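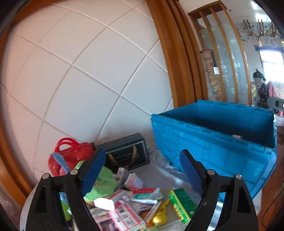 Working view for this week: the gripper over a mixed pile of small packages and toys, blue crate to the right.

Week 6: From pixels to a grasp you'd bet on

Okay, settle in, this is the long one. Last week we finished calibration (and I know a few of you are still arguing with your transforms, come see me at the break). This week we take a view like the one at the top of these notes and turn it into a decision about where the fingers go. We'll keep coming back to that same pile all the way through, so keep it open in another window.

You'll need the Stirent viewer and the Dalix planner installed before the lab. If you're on a lab machine they're both there already. If you're on your own laptop, follow the install sheet, and please use the version on the course page and leave the newer one alone. The newer one changed the order of the quaternion and I lost most of a weekend to it.

6.1 What the fingers already tell you

Start with the part of the view that's yours. Both fingers come up from the bottom, one each side, with a dark blue pad on each leaning in toward the gap. Those pads sit in known places relative to the camera, give or take how far the gripper is open. I love this! It means every single picture carries a little ruler inside it.

Two things we do with that:

First, mask them out. Any segmentation model you point at a raw wrist view will happily hand you the fingers as an object, and then your planner will try to pick up its own hand. I have watched it happen. Build the mask from the gripper's geometry and its opening width and don't try to learn it, at least for this course.

Second, read the opening off the pads. Find the inner edge of each one, measure the pixel gap, and compare against what the encoder says. If they disagree by a lot, either your encoder has drifted or your mask is stale. In the starter code this check is called pad_gap and it's off by default. Turn it on.

One catch. Look at the left pad and the light green cloth. The pad hides part of it, and a single view has nothing to say about what the hidden part is doing. Your mask should mark those pixels as unknown. The classic bug is to mark them as free space, and then the planner thinks there's a lovely clear corridor right behind the finger.

6.2 Segmenting a heap

We split the problem in two – first "is this stuff or background", then "which stuff is which".

Background is harder than it sounds. The tiled wall behind the pile has square tiles laid on the diagonal, and with this lens the grooves come through as curves. An edge detector goes absolutely mad for them. The tint shifts as well, pinkish toward the left and cooler and greyer toward the middle, so a colour threshold that you tuned on one half falls over on the other. Use the depth-consistency term, and undistort before you fit any lines. If you fit lines first, you'll get a lot of short wrong ones and wonder why your wall has corners in it.

Then the instances. The pale cartons are where you'll lose marks. There's a pink-and-white box lying diagonally in the lower middle, another pink-edged carton next to it, a pale lilac-and-white package behind, and a narrow white carton leaning beside that. All pale, all touching or close to it. The default model likes to merge neighbours like these into one big lump. Compare that with the long green box off to the right, which is separated from the pile and has that bright yellow strip down its narrow side. Any method at all will find that one, so it makes a good sanity test. If you can't segment the green box, stop and check your image is the right way up.

Numbers, so you know what you're aiming at. The Sotelo set we use has 3948 labelled views, of which 922 are held out for testing. Please don't train on the held-out ones, I do check. A reasonable solution separates touching objects correctly in up to 84 per cent of the test pairs. If you're getting much higher than that, you've probably leaked something.

A word about overexposure. There's a bright white little thing near the left finger, in front of the red-and-white carton, and it's blown out. A saturated patch has next to no texture inside it, so stereo matching gives you garbage and the depth comes back as a hole or a spike. Flag it, carry the uncertainty forward, and let a second view sort it out. Filling the hole with the average of the neighbours looks great on the plot and gets you a bumped finger.

6.3 Scoring grasps

Right, so now you've got regions with some confidence attached. For each one we sample candidate grasps and score them. The scorer in Dalix uses these terms:

Width. Does the object fit in the opening with margin both sides?
Antipodality. Are the two contact patches roughly facing each other?
Clearance. Can both fingers get down there without hitting a neighbour?
Support. What's resting on it, and what's it resting on?
Confidence. How much do we trust the segment to begin with?

The weights are yours to choose and defend. I'd start by ranking the pile by eye before you run anything. Write down your first pick, your last pick and why, and only then look at what the code says. When I do it my first pick is the green box every time, on clearance alone. My last is probably the rumpled green cloth, since a parallel-jaw grasp on cloth needs a fold to pinch, and our antipodality term assumes stiff surfaces. It'll give you a confident number for cloth and the number means nothing.

The shiny yellow toy is a nice argument starter. It has a rounded body and a looped upper part. Do you go for the body, or for the loop? The body is an obvious blob with an obvious centre, but shiny and curved is a bad mix for depth and for friction estimates. The loop is thinner and there's less to see, but it gives a proper pinch. Same question with the red bag against the wall, with its looped handles standing up on top. I'll want both sides argued in tutorial, so come with an opinion (a wrong one is fine, a missing one isn't).

And the orange item wedged between the packages – leave that for later in the sequence. Clearance should score it low by itself. If it doesn't, your clearance radius is too small.

6.4 Ordering, and where things go

Picking one item is a grasp problem. Clearing a pile is a planning problem, and greedy gets you surprisingly far. Take the best-scoring grasp, execute, look again, re-score. We re-score everything after each pick, no caching, because piles shift.

For the exercise, treat the blue crate as the place target. It's open at the top and its near corner points toward the lower right, so its walls aren't lined up with the image axes. A fair few people write their drop check against an axis-aligned bounding box, and for a crate sitting at an angle the corners of that box are outside the crate altogether. Fit the rim as a polygon. The rim is notched too, so smooth your contour a touch before fitting or you'll get a polygon with far too many sides.

The inside is mostly in shadow, and dark blue on top of that. Treat the interior as unknown until you have a view looking properly down into it. There's a small pale pinkish piece just peeking up behind the near rim, so don't initialise the crate as empty in your world model. I took marks off for that last year and I'll do it again, cheerfully.

While you're over that side, there's a thin black cable curving across the wooden surface toward the lower right corner. Thin dark things vanish when you downsample. Put a keep-out zone there by hand for now, and in Week 8 we'll look at detecting them properly.

6.5 Limiting your workspace

Beyond the door frame you can see into another room, with slats and frosted glass, a window, a curtain. None of it is reachable. Crop your point cloud to the workspace volume BEFORE clustering and your run time drops a great deal. The bright window also drags auto-exposure around as the wrist turns, so log the exposure value with every view. Fleltness (our logging wrapper) does this if you pass the camera handle when you open the session. It fails silently if you forget, sorry, it's on my list.

Lab 6 – due Thursday, start of class

Work in groups of 2. Hand in:

a) Your finger mask, overlaid on the view above, with unknown pixels coloured differently from free ones.
b) Your segmentation, with a short paragraph on the pale cartons and what went wrong there. Something will have.
c) Your ranked grasp list beside your by-eye ranking, and your weights.
d) The rim polygon for the crate, plus your drop check.

Code goes in the usual repo, one branch per group. Keep the write-up short, three pages at most, figures included. Marking is on reasoning more than on scores, so if your top grasp is silly and you can tell me exactly which term made it silly, you'll do well.

Reading for next week is the chapter on active viewpoint selection. Skip the proofs for now, we'll do one of them on the whiteboard.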